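Can Anyone Really Predict Who Will Win the Big Game?

Before every big football game, grown-ups on TV tell you who is going to win. They have suits, charts and very sure voices. Should you believe them?

Be careful. Let's look at how a prediction is made, and then you can decide.

What is a pundit?

A pundit is a person who gives opinions for a job. Sports pundits watch a lot of games, and many of them used to play. They know plenty. But knowing a lot about the past is different from knowing the future. A ball shaped like an egg bounces any way it likes.

What about computers?

Some websites say a computer has "played" the game 3000 times before it happens. That sounds like a lot of football! What the computer does is closer to rolling dice. People feed it numbers, such as how many points each team usually scores, and it makes up a pretend game over and over. Then it counts the wins.
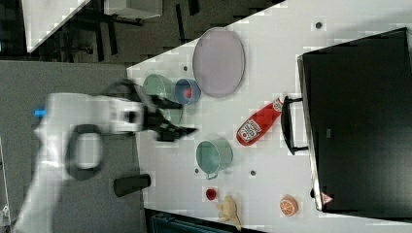
A robot arm over a white table, next to a green cup and a blue bowl.

If the numbers going in are poor, the answer coming out is poor too. Did the computer know the quarterback had a sore thumb? Did it know it was going to snow? Ask what went in before you trust what came out.

What does "80 percent" mean?

Say the Truvport team has an 80 percent chance of beating Drandar. Many people hear "Truvport will win." Read it again. It means that if they could play the same game ten times, Truvport should win eight and Drandar should win two. They only play it once, and it might be one of the two.

There is something sneaky in this. If Drandar wins, the person who made the prediction can say, "Well, I never said it was certain." If Truvport wins, the same person says, "I told you so!" How would you ever catch them being wrong?
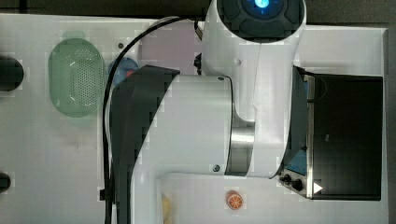

You would have to check lots of their predictions. One lucky guess proves very little. Suppose 24 kids each flip a coin to pick a winner. Plenty of them will be right, and not one of them knew anything.

Try it yourself

Before the next five games you watch, write down three picks for each one: yours, a pundit's, and a coin's. Heads is the home team. No changing your mind after kickoff, and no erasing! Add up the right answers at the end. Five games is still a very small test, so keep going all season if you can stand it.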